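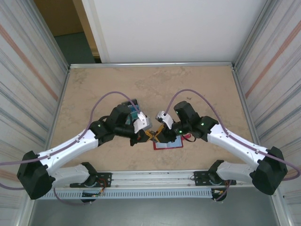
Kevin Correa writes that his club had both arms answering commands by the end of its second meeting, and that the students now argue over who writes the next handoff routine.

Galside Two-Arm Classroom Cell

The Galside cell is supplied to schools and student clubs preparing for the Florkden handling event. Two arms share one front rail - each with its own gripper - inside a paneled enclosure.

Course guide: 146 pages, 11 graded projects
Item number: 209
Orders for the fall term close in July.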